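クラフト紙と青いテープで作業台にマス目を作る方法（コップを置いて重ねるところまで）

2023年5月15日　カテゴリー：机まわり

作業台に直接ものを並べて「だいたい真ん中」とか「もうちょい手前」とか言い合っていた時期が、うちにもありました。人間の言う「もうちょい」は人によって手のひらひとつ分くらい違います。それで二人の仲が悪くなる前に、台に紙を貼ってテープで区切ることにしました。材料費は安く、工作としては小学校の図工より簡単です。簡単なのに4月いっぱい失敗し続けたので、その失敗を全部よけて通れる順番で書いておきます。

用意するもの

・茶色のクラフト紙（ロールのもの。幅は台より広いほうがいい）
・青いマスキングテープ（養生用の、はがせるやつ）
・長い定規。なければまっすぐな板
・はさみ
・細めの黒いペン
・プラスチックのコップをいくつか。色違いだとありがたい
・乾いた布

テープは最初、文具売り場のかわいい柄物を使いました。かわいかったです。そして二日で端が全部浮きました。塗装用の地味な青に替えてからは落ち着いています。茶色の紙に青はよく見えるので、見た目の面でも負けていません。うちではPlitelという小さな資材屋でまとめて買っていますが、ホームセンターの塗装コーナーで十分です。

手順1　台を拭いて、紙を敷く

台を乾いた布で拭きます。水拭きをすると待ち時間が発生し、待っている間に別の用事が始まり、その日は終わります。

紙はロールから台の長さより少し長く切ります。巻きぐせが強いときは、くせと反対向きにゆるく巻き直して30分放っておいてください。アイロンをかける人もいるそうですが、私はアイロンを出す時点で負けだと思っています。

敷いたら、まず奥の辺を留めます。次に手前へ向かって手のひらで空気を追い出し、手前の辺を留める。左右は最後です。四隅から留めたくなりますが、四隅から留めると真ん中に山ができます。その山は後日、必ずコップを倒します。

紙を二枚つなぐ場合は、重なりを奥から手前へ向けておくと、手前から手をすべらせたときに引っかかって、めくれます。逆にしてください。私は引っかかるほうで三週間過ごしました。

手順2　横の線を貼る

マス目は横から始めます。定規で奥の辺からの距離を左右両端で測り、ペンでごく小さく印をつけ、その二点をテープでつなぎます。

テープは引っぱりながら貼らないこと。ぴんと張ると気持ちがいいのですが、あとで縮もうとして紙を連れていきます。台の幅より長めに引き出し、両手で持って、そっと下ろす。そのあと中央から外へ指で押さえます。

一本目さえまっすぐなら、二本目からは一本目に合わせるだけです。つまり一本目がゆがむと全員がゆがみます。ゆがんだ一本目に忠実な二本目ほど悲しいものはないので、一本目は貼り直しを惜しまないでください。

横線の間隔は、置くものの大きさで決めます。コップなら、底の直径の三倍くらいあると手が入ります。ぎりぎりにすると隣を必ず倒します。

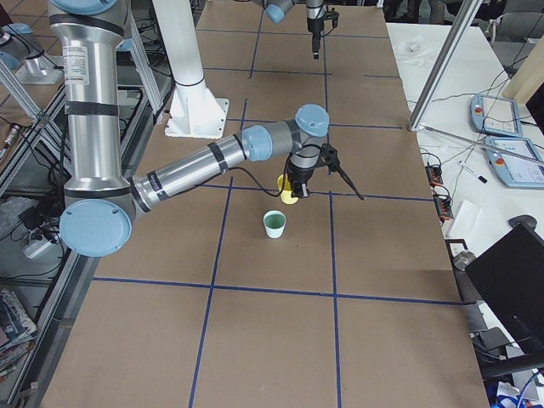 間隔が決まったら、残りの横線も同じやり方で貼っていきます。等間隔にこだわる必要はありません。よく使う手前側を広く、めったに手の届かない奥を狭く、というのも立派な設計です。少なくとも、人に聞かれたらそう答えています。

手順3　縦の線を貼る

縦の線は横の線の上に重ねます。交差したところはテープが二枚重ねになって段差ができますが、爪で軽くこすっておけば気になりません。気になる人は交差部分だけカッターで切り抜く方法もあります。私は一度それをやって、台に立派な十字の傷を残しました。おすすめする気はありません。

直角は、定規の角を当てれば出ます。定規に角がない場合は、本でもコピー用紙でもかまいません。紙の角はかなり信用できます。私の目分量よりは、ずっと。

縦線を台の端から端まで通すかどうかは好みです。途中で止めて、奥は広いまま残しておくと、使わないものの避難場所になります。避難場所はすぐいっぱいになりますが、それはマス目の責任ではありません。

テープの切れ端をちぎるときは、はさみを使ってください。手でちぎると端がぎざぎざになり、そこから毛羽立ってきます。と書きつつ、途中から面倒になって手でちぎるのが人間です。ふちの少々の乱れは機能に影響しません。

手順4　印をつける

マスの中で特に「ここ」と決めたい場所には、ペンで小さな×を書きます。大きく書くと、×のどのへんが「ここ」なのかという新しい議論が始まります。 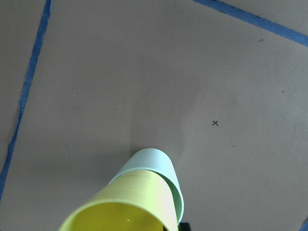

青いテープの間に書いた小さな×印と、重ねたプラスチックのコップ。

鉛筆は茶色の紙だと見えにくく、赤は添削された気分になるので、うちは黒に落ち着きました。書き損じたら、消そうとせず小さく切った紙を上から貼ります。こすると紙が毛羽立って、印より目立つ汚れが完成します。

手順5　コップを置いてみる

やっと本題です。重ねる練習でも、仕分けでも、子どもとの遊びでも、最初はコップ一つから始めます。

まず一つを、線にかからないようにマスの中へ置きます。線の上は国境のようなもので、どちらのマスのコップなのか必ずもめます。次に別の色のコップを持ち、置いてあるコップの真上まで運んで、ゆっくり下ろす。斜めに入れると、途中で引っかかったまま「入った」と言い張ることになります。

同じ大きさのコップ同士は、重ねると抜けなくなることがあります。力で引くと両方飛ぶので、外側を軽く回しながら抜いてください。買う前に一組重ねて試せるなら、それがいちばんです。私はLovisというメーカーの808番のコップを、色が気に入って5個まとめて買い、見事に5個が一本の柱になりました。今はペン立ての隣で、柱として暮らしています。

高さにも気をつけます。下ろす手前で一度止まり、ふちの位置を横から確かめる。この一拍があるかないかで、倒す回数がまるで違います。慣れてくると一拍を省きたくなり、省いた日に倒します。
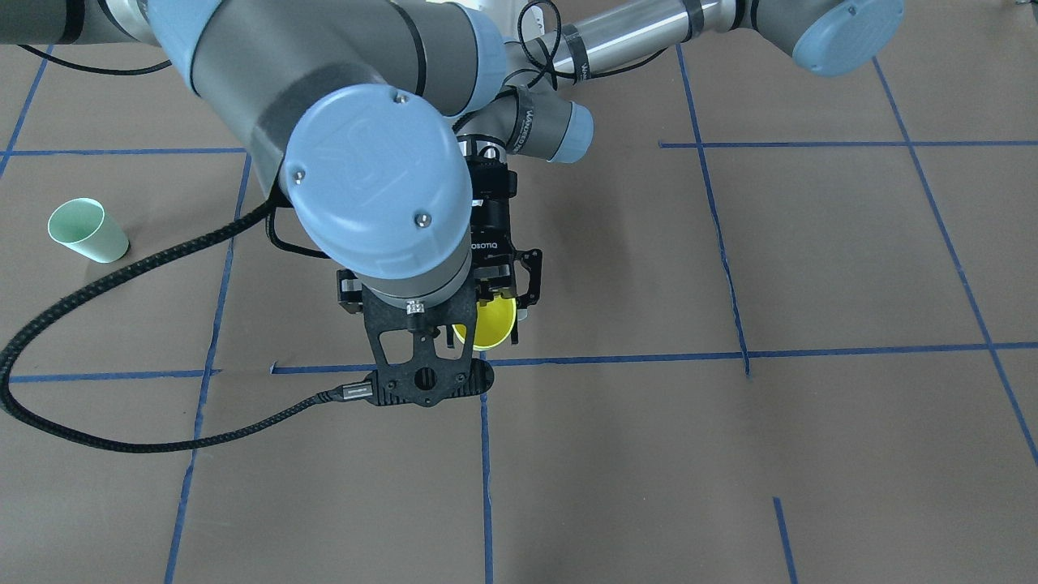

色の使い分けも決めておくと楽です。たとえば、動かすコップは目立つ色、待っているコップは白。両方白だと、疲れてきたころにどちらを持つはずだったか忘れます。疲れてから決めたルールはたいてい翌朝には解読できないので、始める前に紙の端へ書いておいてください。

手入れと貼り替え

紙は消耗品です。しみ、しわ、謎の点々が増えて、どれが自分でつけた印かわからなくなったら替えどきです。替える前に、線の位置を台の縁にだけ小さなテープで写しておくと、次の一本目で悩まずに済みます。

テープをはがすときは、寝かせるように低い角度で、ゆっくり。勢いよく上へ引くと紙の表面がついてきます。どうせ紙も捨てるなら勢いよくいってもかまいません。これはかなりすっきりします。

浮いてきたテープの上に新しいテープを重ねるのは、一回までにしましょう。三枚重ねになると段差が育ち、コップの底が片方だけ乗り上げます。

よくある失敗

紙がずれる：手前の辺の留めが足りていません。端から端まで一本で留めます。

マス目が奥へ行くほど狭く見える：立っている位置のせいかもしれません。貼り直す前に測ってください。私は貼り直してから測りました。合っていました。前のが。

コップがいつも同じ方向に倒れる：台が傾いています。紙を疑う前に、台の脚の下をのぞいてみてください。うちの場合は、行方不明だった消しゴムが見つかりました。

関連記事
・Multerの折りたたみ台、一年使ってぐらつきはどうなったか
・クラフト紙のロールを部屋の隅で倒さずに保管する
・養生テープとマスキングテープ、間違えて買った人のための使い道
・Floresの収納箱に入るもの、入ると思ったもの
・ペンの印を小さく書けない人の練習帳

当サイトでは、表示の改善とアクセス状況の把握のためにCookieを使用しています。閲覧を続けると、Cookieの使用に同意したものとみなされます。　［同意する］［設定を変更］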